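**Status:** Resolved, left open for one more week
**Site:** Clamville office
**Handled by:** Gerardo Estrella
**Equipment:** Voton desk phones, Pludham router, Mösli booking software

## Reported problem

Front desk says customers are complaining that they call the main number and get sent straight to voicemail. The phones don't ring. Outgoing calls work fine, and after someone makes an outgoing call from a phone, that phone rings normally for a while. Then it stops again.

It has been going on since the router was replaced in September. Nobody opened a ticket at the time. The desk assumed the forwarding was still set from the holiday closing, and someone turned it off twice.

Affects all 4 phones. The Mösli booking screen on the front desk PC has also been logging people out, which the desk reported in the same email. I've kept it on this ticket for now in case the two are related.

## Forwarding and do-not-disturb

Checked the easy ones first. Forwarding is off for the main number and for each extension. Do-not-disturb is off. The ring group has the right extensions in it, and the business hours schedule is correct, including the time zone.

The call history in the Voton portal shows the missed calls as "no device available," so the calls do reach Voton. The phone system then tries the phones, gets no answer from them, and falls through to voicemail.

The phones all show as registered in the portal. That status is misleading. It only means the last registration hasn't expired yet, so a phone can show green and still not be reachable.

## Cabling

The front desk phone was the one with the most complaints, so I started there. Reseated both ends of its network cable, then swapped in another one and tested with calls from my cell. The first call rang, and so did the one right after it. I went and had lunch, called again, and it went to voicemail.

Put the original cable back and got the same result. Moved the phone to a different wall port, same result. The port on the switch shows no errors and the link hasn't dropped. I'm satisfied this isn't the wiring. The spare is labeled and goes back in the cabinet.

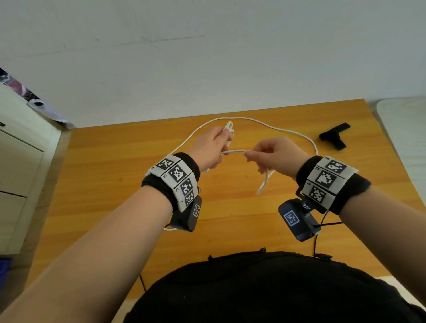 ## Power and firmware

- Phones are powered from the switch. No power faults in the switch log.
- Firmware on all the phones is the current release. The one in the back office was behind, so I updated it. No change.
- Restarted the phones one at a time. Each one rings after a restart, then goes quiet once it has been left alone.

The restart result fits with what the desk said about outgoing calls. Anything that makes the phone talk to the outside gets it ringing again for a while.

## Internet service

Pludham support asked me to rule out the line before they would look at the router. The plan is 300 Mbps down and the wired test came in at that. No packet loss on a long ping. There was a single spike to 200 ms while the front desk PC was downloading updates, nothing else out of line.

Sent the results to Pludham. Their first reply told me to restart the router. Restarted the router. Calls rang fine until lunch.

## Router settings

I got the admin password from the office manager (it was still on the card that came with the router, now changed and stored in the password manager) and went through the settings page by page.

Two things looked wrong.

1. **SIP ALG was turned on.** Voton's setup instructions say to turn it off. The old router had it off. Turned it off, saved, restarted the phones. One-way audio on transferred calls went away, a complaint I only heard about while I was standing at the desk. The ringing problem was still there the next morning.
2. **UDP timeout was set to 200 seconds.** The phones were set to check in every 300 seconds. So the router was closing the path back to the phone before the phone checked in again. Any call that came in during that gap had no way through.

The second one explains all of it: why a phone rings right after an outgoing call, why it stops when left alone, and why the portal still shows it as registered. It also explains why the complaints weren't constant. A call that happened to land soon after a check-in would ring as usual.

I asked the desk when it was worst, and they said early in the day before anybody has used the phones. Same explanation.

## Fix

The UDP timeout can be changed on this router, but Pludham pushes its own settings during firmware updates and I don't want to depend on it staying put. I changed the phone side instead.

- Voton portal, device template, keep-alive: was off, now on.
- Registration interval left as it was.
- Applied the template to the whole site and let the phones restart after closing.

Came back Tuesday at 8 a.m., before anyone had touched a phone, and called the main number. All of them rang. Called again mid-morning and again after lunch with the same result. Asked the desk not to make any outgoing calls for the first part of the morning so the test would mean something, and they were good about that.

Also tidied up before leaving - took the tape off the wall port, put the phone back where it was, coiled up the extra cable. 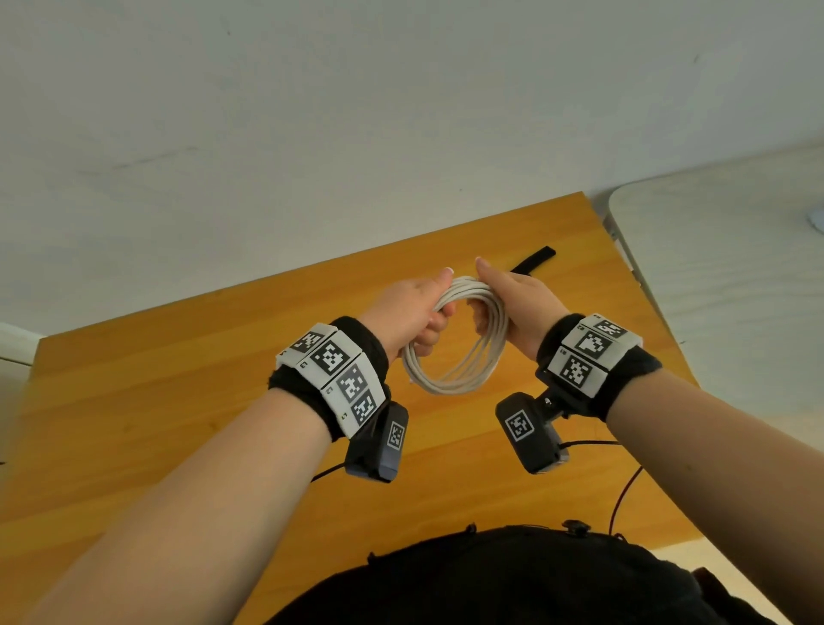

The wall port I moved the phone to during testing works fine, so the desk can use it if they ever want the phone on the other side. It wasn't on the port map. I've added it.

## Mösli logouts

Not related. Mösli signs people out when two browsers use the same login, and the front desk and the back office were sharing one. Created a second login for the back office. The desk says the logouts have stopped. If they come back, please open a separate ticket so it doesn't get lost in this one.

## Still to do

- Check the call history in the Voton portal for any new "no device available" entries. None so far.
- Look at the router again after the next Pludham firmware update and confirm SIP ALG is still off. If it turns itself back on, we need to ask Pludham to lock it at their end.
- Add the keep-alive setting to our standard template. The other sites are on older routers with a longer timeout and haven't had the problem, but they will get the same replacement at some point.
- Office manager wants the voicemail greeting changed. It still mentions the holiday closing. I sent her the steps for recording it from the handset.

G. Estrella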